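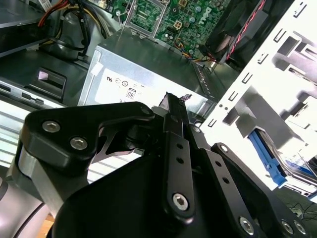
Gripper over the power supply, board and empty socket behind.

Penry Build Gallery
Posted April 4, 2020 by Ngân Đồng

Penry is the teardown arm Osian Dafis and I are putting together in the shared workshop at Vollville. The job is to strip old desktop computers down to sorted parts. The view comes from the wrist camera, and we use the same view for teaching positions.

More on the work area:

Gripper. Black anodized plates and links on silver hex-socket screws. The round holes in the finger links are handy for trying out cable routes. Threadlocker goes on last, after the geometry is settled. This is revision 6 of the finger drawing.

Power supply. The label face is our reference for locating the unit. Bright metal fools the exposure, so the gain is now fixed and the controller ignores auto mode. The vent strip is a keep-out zone for the fingertips.

Motherboard. DELL board, processor socket empty, retention frame and lever still on it. The lever is a separate routine and does not work well yet – Osian wants a hooked tip for it.

Wiring. The thin colored wires across the board are the hardest part of the case. Depth readings on them are poor. For now, connectors come off by hand before any run near the fan shroud.

Drive cage. White sheet metal, slotted, with a blue plastic rail on the drive. Rail release is next on the list, with a 30 mm approach from the side.

Logs go under job 2401 on the Dostero share. Finger drawings are in the Arnance folder, revision 2 and up.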